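Clollby Community Kitchen
Progress report to the Derese Fund
Prepared by Angeliki Raptis, kitchen coordinator
11/20/23

Dear Jirayu,

You asked for a report that was shorter than the last one and had fewer complaints about the extractor fan in it. I have managed the second part, mostly by having the fan fixed. The length we will see about.

Where the money has gone so far

The grant was to take the old teaching kitchen on Bandudlow Street and turn it into a room where people could learn to cook without first learning to hunt for a spatula. When we applied, the equipment consisted of whatever had been left behind by three previous tenants and a wedding. We had one drawer that held nothing but lids. We had another that held things which needed lids, none of which fit.

The room has now been emptied, scrubbed, painted and put back. Painting took longer than planned. The color on the tin was called Oat and the color on the wall was called something else by everyone who walked in, so the long wall was done again. The second coat came out of my contingency line and not yours, and I mention it only so you admire the restraint.

The worktables arrived in the summer. They are pale wood with a lot of pattern in the grain, and they are the nicest things in the building by a distance. We had budgeted for steel. The supplier in Medgate had six wood-topped tables from a canceled order and let us have them for less than the steel would have cost, delivery included. The revised quote was in the packet I sent your office, behind the insurance certificate.

Wood needs more looking after than steel, and I had some sharp emails from our hygiene advisor on that point. We settled it between us. Raw meat and fish are prepared on boards, the boards are color coded, and the tables are wiped and dried at the end of each session and oiled on a schedule taped inside the pantry door. The schedule has been followed every time but one. The one was me.

Utensils and the great sorting

This was the part of the plan that looked smallest on paper. It had one line in the application, "rationalize hand tools," which I wrote at midnight and regret. In practice it meant tipping the contents of 11 drawers onto the new tables and deciding the future of each potato masher.

We kept anything that was sound, washable and recognizable. Cracked handles went. Loose heads went. A device that was either for cherries or for very small eggs went, after a debate I would rather not relive. What was left did not come close to equipping six stations, so we bought the rest new, in plain white for plates and lids and a mix of colors for hand tools.

I should say something about the colors, as your last letter asked why the invoice listed so much green. The original idea was one color per station, so that a spoon found in the wrong place could be sent home. The idea lasted until the first class, when a table of retired bus drivers swapped half their tools with the table behind them inside ten minutes. By the end of the evening every station had a fair sample of the rainbow. We have stopped fighting this. Tools are now sorted by what they do, in open crocks and on hooks along the wall, and people find them much faster. The hooks cost less than the drawer dividers we returned. Anything with a hole in the handle gets hung up, and new purchases are chosen with that in mind.

Plates are stacked on the low shelf by the sink, where children can reach them. I was warned about breakages. We have lost two, and both were dropped by adults.

Classes

The beginners' course has run to the end once and is partway through again. 34 people have signed up across both rounds, against the number we promised you, which was lower and which I now wish I had made lower still, purely for effect. Attendance holds up well until the week on pastry and then dips. I have moved pastry later in the course. If it dips there too, I will have to accept that the problem is the pastry, or possibly my teaching of it.

The sessions follow the same order each time. Everyone sets out their own station before any food comes out of the fridge: board, bowl, plate, the tools on the recipe card and no others. It is slow and people grumble. It also means that the washing-up at the end is finished before the building closes, and that was never once true in the old room. The grumbling has been written up in the feedback forms, which are enclosed, along with some kind remarks about the soup.

The knife skills evening was postponed when the boiler failed and will be held in January. The instructor has been very decent about the change. The boiler has not.

Things that are late

The labels for the shelves are late. They were supposed to be printed in large type with a small drawing for each item, for people who are not confident readers. The first batch came back in type so small that the confident readers couldn't manage it either. A second batch is on order and the printer is not charging us.

The dish rack for the second sink is also late, and I have no story about it. I forgot to order it. It is ordered.

The recipe cards are done apart from the baking section. See above regarding pastry.

Money

The spend is within budget on furniture and a little over on hand tools, with the difference covered by what we saved on the tables. I would like your agreement to move what remains of the furniture line over to consumables, chiefly flour, oil and dishcloths. We go through dishcloths at a rate I can't explain and have stopped trying to. The table is in the attached spreadsheet, on the second tab. Please ignore the first tab, which is my sister's garden.

What comes next

Between now and the next report I plan to finish the labels, run the knife evening, and open the room to the lunch club two mornings a week. The lunch club would like to bring its own saucepans, to which it is attached. I have said yes to that, on the condition that the lids come too.

You are welcome to visit whenever suits you. Come on a class evening if you can, and come hungry. If you arrive before the start you will be given a station to set up like everyone else, and I am told I am strict about it.

With thanks to you and the fund,

Angeliki Raptis
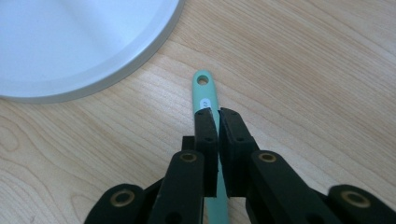

P.S. The question about the spare key is still open. The building office says you have it, and your office says we do. If it turns up in a drawer at your end, please mail it back, as all of ours have now been emptied.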